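Comparing the two hand-held grippers
Hsin-yi Tu and Reijo Juntunen

By October we had two grippers to try, the Cudo and the Vuter, and I should admit that we both had a favourite before we had picked up a single thing (Reijo's was the Vuter, mine wasn't!). Our supervisor, Hertta Pelkonen, kindly talked us into using the same 17 objects for each one, always on the same table, and swapping places after every round so that neither of us got too comfortable.

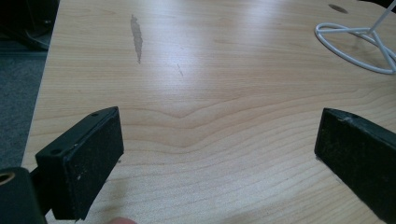 Figure 2. The Cudo's padded fingers over the table, from its own camera.

The Cudo did lovely work with boxes and pens, but it dropped the thin washers 11 times, and by Friday my thumb was properly sore. The Vuter was kinder to the hand and held the washers well, though its camera sits so high that we kept losing sight of the fingertips. We would still like to try the Cudo's pads on the Vuter, if Tsung-han Liao can spare us a second set.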